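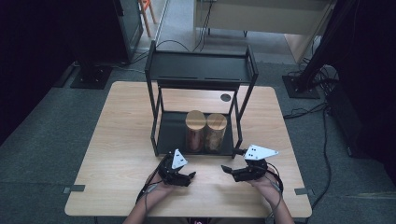
Séance 4 - Budgéter un poste de manipulation
Module « Achats et planification d'équipement », Y. Ebrahimi, janvier 2023

Rappel de la séance précédente : le prix du catalogue est un genre littéraire. On le lit avec plaisir, puis on ouvre le tableur.

1. Ce qu'on oublie de chiffrer

Les pinces tenues à la main figurent toujours au devis, en gras. Les câbles, presque jamais. Idem pour les plaques de marqueurs de rechange, les doigts de pince, la table, l'étagère posée sur la table et les bocaux posés sur l'étagère. Dans le dossier Planville, cette ligne « divers » était prévue à 800 euros. Elle a fini à nearly le double dans la première version, ce que le fournisseur Taheri a qualifié de « dans la norme ».

2. Les consommables

Un produit sec en vrac s'achète au kilo et se retrouve au gramme, dans la moquette. Prévoir gobelets, couvercles, balayette. 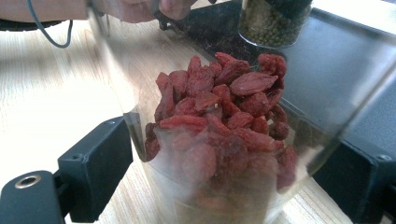
Fig. 1 - Gobelet transparent de baies de goji, entre les deux doigts de la pince.

Question à se poser avant la commande : combien de gobelets par jour, et qui les remplit ? Le temps de remplissage est une dépense de personnel. Il ne va pas dans « fournitures », même si c'est tentant.

3. Délais

Plomus annonce 14 jours. Comptez à partir du bon de commande signé - signé par tout le monde, s'entend.

À rendre en février : le budget complet du cas Dromwood, plafond de 1000 euros hors pinces. Les lignes « imprévus » supérieures au matériel lui-même seront lues à voix haute.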